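**Re: [passeios-grupo] Barco ao pôr do sol, quem vai?**

Oi gente, respondendo rapidinho antes de sair, desculpem o telegrama.

A Karla escreveu:

> Pessoal, preciso fechar a lista do passeio de barco. Alguém sabe se a Skalside ainda faz o privativo ou se agora é só o barco grande com todo mundo junto? E o jantar, está incluído ou é à parte? A Kolbrún perguntou também se dá pra levar criança. Me respondam até o fim da semana, por favor, que eles não seguram a data.
>
> Karla Solís

Karla, falei com eles ontem à tarde. Privativo ainda existe sim, mas só em setembro e só no barco menor, o Gumis. Cabem oito pessoas mais o piloto. Se passar disso vai todo mundo pro barco grande, que sai no mesmo horário mas com música ao vivo (eu dispenso, o Jalen adora).

Jantar é à parte. Tem a opção do restaurante Pongsiri, que entrega no píer antes do embarque, 42 por pessoa, sem bebida. Achei caro. Da outra vez levamos nossas coisas numa caixa térmica e ninguém reclamou, só não pode garrafa de vidro.
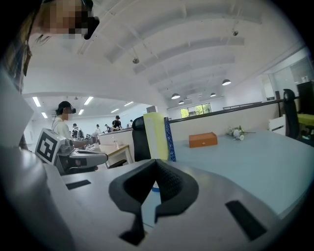

Criança pode, a partir de 7 anos no privativo. Colete eles fornecem mas pediram pra avisar o tamanho na reserva. Kolbrún, me manda o peso da menina que eu passo junto.

Horários: embarque às 17h, saída às 17h30 em ponto, eles não esperam mesmo. A volta é mais ou menos 2 horas depois, depende do vento. Quem vem de carro, estacionamento do píer enche cedo, melhor parar na rua de trás e descer a pé.

Sobre pagamento: sinal agora, resto no dia. Dá pra fazer pelo site da Govance mas comigo deu erro duas vezes na hora do cartão, acabei desistindo. Por telefone foi mais facil. Cancelamento até a véspera devolve o sinal, menos a taxa. Se for mau tempo eles remarcam sem custo, isso confirmei.

Por enquanto na minha conta temos: eu, Karla, Jalen, Kolbrún e a filha, Lærke (talvez). Sobram duas vagas no Gumis. Se alguém quiser trazer namorado, mãe, vizinho, fala logo.

Ah, e casaco!! No cais faz calor e lá fora o vento é outra coisa, passei um frio danado no ano pasado. Sapato sem salto também, o piso do barco escorrega. Quem enjoa toma o remédio meia hora antes, não adianta tomar já a bordo.

Lærke, você vem ou não? Preciso do seu sim ou não até amanhã, senão ofereço a vaga na outra lista.

Tenho que correr, qualquer coisa me liguem, e-mail só vejo de noite.

bjs
Sum-yee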